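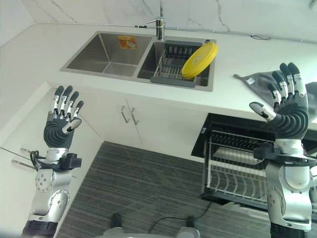 Flaltance Kitchen Tasks
Progress report to the Mykhailiuk Fund, second reporting period
Prepared by Lukian Tkachenko, Fusteck

Where we are

This has been a very good period for the project. When we last reported, we had a teleoperation setup that worked on a bench and a long list of reasons it might not work in a kitchen. We now collect demonstrations at the sink and dishwasher in our Clivdale site four days a week, and at the end of January the count stood at 3,578 usable demonstrations across all tasks. The target in the grant agreement for this date was lower, and we are really pleased (and a little tired).

What the operators do

An operator wears a headset and a pair of tracked gloves and sees the kitchen through the camera at the robot's head. The fingers on the robot follow the fingers in the gloves. Every session starts from the same pose, both hands up, fingers pointing at the ceiling and palms forward, and the operator has to hold that pose before control passes over. It sounds fussy, but it fixed the worst problem from the first period, where the arms would jump to meet the operator at the moment of handover. We have had no such jump since the change.

The tasks in this period were:

Plate from drying rack to dishwasher rack
Plate from dishwasher rack to drying rack
Moving the faucet lever
Picking up a folded towel and laying it back down
Closing the dishwasher door from fully open

Plates first. Lifting a plate that stands upright means getting the fingers behind it while the thumb stays in front, and for weeks our operators kept knocking the plate over with the thumb. Cristóvão Sequeira, who runs operator training, tried having people fold the thumb across the palm on the approach and open it only at the last moment. New operators now reach a clean plate pickup in their first session, most of them before lunch – a huge change from before!

The towel is still hard. A folded dark towel on a white counter is easy to see and surprisingly awkward to take hold of, and the operators cannot feel whether they have one layer of cloth or three. We kept those demonstrations in the set, labeled separately, as we think the failed grabs will be useful for training the correction behavior.

How the learned policy is doing

We trained on the plate task first. On the robot, without an operator, the policy put the plate into the dishwasher rack in 93 percent of trials when the plate began in the position it had been taught from. With the plate moved elsewhere in the drying rack, the figure dropped to 60 percent. We expected a drop, and we are reporting it plainly so that the first number is not read alone. Nearly all the misses happened on the way in to the rack, where the wire tines catch the rim and the hand keeps pushing. Fixing that is the first job for next period.

The faucet policy is younger, and we have no trial numbers we would stand behind yet. Watching it find the lever on its own for the first time, late on a Wednesday afternoon, was the best moment of the winter for most of us.

Hardware

The hands have held up well. We replaced the wrist clamps on both arms with a stiffer version after the old ones crept during long sessions and threw off the hand position. Cable routing at the wrists is better than it was but still not good; a loop can snag when the forearm turns all the way over, and we want shorter runs there. Session length is capped at 40 minutes, for the operator's neck more than for the robot.

Spending

On budget. The clamps cost less than planned, and we would like to move the difference to operator hours. A request is attached separately for your approval.

Next period

More plate positions, and plates in other sizes
Slower, lighter insertion into the dishwasher rack
Fingertip touch feedback in the gloves, tested on the towel task
First faucet trials without an operator
A second group of operators, trained by Cristóvão

You asked last time whether program staff could try the gloves. Yes, please come! Mornings are best, and Cristóvão will need your glove sizes a week ahead.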